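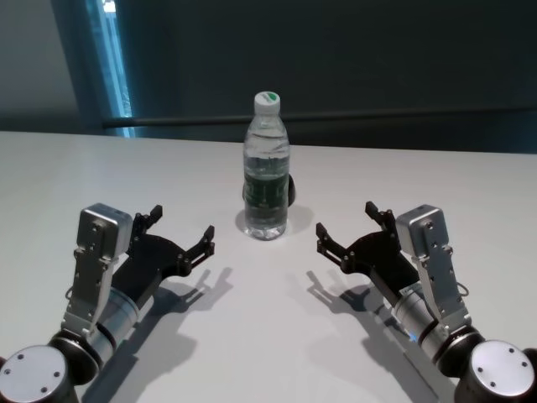 4.2 Warm foot baths at Resanport

Anežka Michalík
September

Figure 5. Water bottle on a white table.

The evening foot baths gave us our most cheerful results! Guests at the Resanport spa sat with their feet in warm mineral water for four evenings in a row, and almost all of them told us they fell asleep sooner (the diaries are a joy to read). We had expected the Skika salts to matter more than they did. Plain water did nearly as well, and we would love to see the test repeated at Bundgaard with older guests.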